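Section 4. First use and seasoning – Morkwood flat griddle plate

Read section 3 first if the plate isn't on its feet yet. Everything below assumes the plate is level and the drip tray is in.

4.1 Before you start

You need:
Griddle plate, feet fitted
Drip tray
Dish soap and a soft sponge (this one time only, see 4.2)
Neutral oil, high smoke point. Canola, sunflower, grapeseed. No olive oil, no butter
Lint-free cloth or plenty of paper towel
Long tongs
Oven mitts, dry

CAUTION: Plate is raw carbon steel under the shipping wax. It WILL smoke during seasoning. Open a window, run the hood on high. Pet birds out of the house, not just out of the room.

CAUTION: Glass cooktops – lift the plate, never slide it. Heat slow. Do not use boost.

Induction works as long as both ends of the plate sit over a coil. If only one end does, that end gets hot and the plate can warp. Warping from uneven heating is not covered (section 9).

4.2 Take off the shipping wax

1. Run the tap as hot as your hands can stand.
2. Wet the plate both sides. Soap, sponge, scrub. Get into the corners and around the feet.
3. Rinse. If water still beads up, there is wax left. Go again.
4. Dry right away with a towel. Then put the plate on low heat for 6 minutes to drive off the rest of the water.
5. Turn off heat. Let it cool until warm to the touch.

Note: A grey smear on the towel is normal. Orange is rust – scrub with a plastic pad, rinse, dry, start again at step 4.

4.3 Seasoning on the stove

1. Put a teaspoon of oil on the warm plate. Wipe it everywhere. Top, sides, underneath, feet.
2. Take a clean cloth and wipe it all off again. Yes, all. What you can't see is enough. Too much oil = sticky plate.
3. Medium heat. Wait for smoke.
4. Once it smokes, leave it until the smoke stops. Move the plate a bit if the middle is getting dark faster than the ends.
5. Heat off. Cool to warm.
6. Repeat steps 1 to 5 untill the surface is an even brown. Usually 2 more rounds does it.

Blotchy is OK. Bronze patches, blue patches, a dark ring where the burner sits – all OK. Evens out with cooking.

4.4 Seasoning in the oven

Slower, more even. Unscrew the feet first, the rubber caps will melt.

1. Oven to 450 °F.
2. Oil and wipe as in 4.3.
3. Plate upside down on the middle rack. Foil on the rack below.
4. One hour.
5. Oven off, door shut, leave it in there to cool. Overnight is fine.

Plate weighs more than it looks. Two hands, dry mitts, and know where you're putting it down before you pick it up.

4.5 First cook

Go fatty for the first week or so. Bacon, sausage, fried potatoes, onions. No tomato, no lemon, no wine, no vinegar – acid strips a new seasoning down to bare metal.

After that, batter is the best test of how the plate is doing. Flatbreads and thick griddle cakes both good.

Test batter (Ulla Halonen's, from the Sjöberg recipe card):
1 cup flour
1 cup milk
1 egg
Pinch salt
1 tsp baking powder
1 tbsp melted butter, in the batter, not on the plate

1. Whisk. Rest it while the plate heats.
2. Preheat on medium-low. A drop of water should skate, not sit and hiss.
3. Thin wipe of oil.
4. Ladle the batter into the middle. Don't spread it.
5. Leave it alone until the top has bubbles and the edge has gone dull. If it won't release, it isn't ready. Wait.
6. Flip once.
7. Off the plate and onto a rack or board.

Reading the result:
Pale all over – plate not hot enough, or batter too cold
Golden in the middle, dark at the rim – too much oil, it pools at the edge and fries. Wipe the plate better
Dark middle, pale rim – burner too small for the plate, or preheat too short
Black spots – old crumbs. Scrape between batches
Tears when lifted – seasoning too thin there, see 4.7 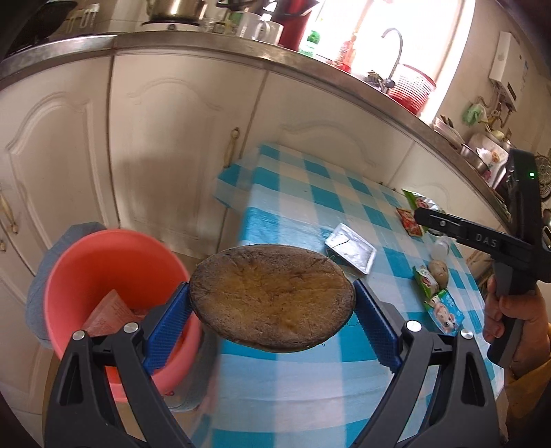 Fig. 4-3. Golden-yellow center, charred darker rim.

A little charring at the rim is harmless, trim it if you don't like the taste. On the next one turn the heat down a notch and wipe before you pour.

4.6 After every cook

1. Heat off. Wait 6 minutes.
2. Scrape toward the drip tray with the flat scraper.
3. Stuck bits: splash of hot water, scrape again, steam does most of the work. Stand back from the steam.
4. Wipe dry. Low heat for a minute.
5. Thin wipe of oil while warm.
6. Empty the drip tray. It holds 900 ml but don't let it get anywhere near that.

CAUTION: Never cold water on a hot plate. It can warp or spit.

Do NOT put it in the dishwasher. Do NOT soak overnight. Do not store with the lid on tight, moisture gets trapped – put a folded paper towel under one corner of the lid.

4.7 Quick fixes

Sticky surface – too much oil. Medium heat until smoke stops, then wipe.
Flaking – scrub the loose stuff off, wash, dry, one round of 4.3.
Metallic taste – bare spot. Same fix.
Plate rocks – check feet. Retighten cold, hand tight only.
Smells rancid – stored too long with oil on. Wash with soap, dry, reseason. Happens a lot with plates put away in December and not used till summer.
Rust under the feet – take feet off, scrub, dry, oil teh threads, refit.

Spare feet, scraper blades and drip trays: see parts list, section 8. Older Bumeo feet have a different thread and do not fit.

Next: section 5, Using the lid and wind guard.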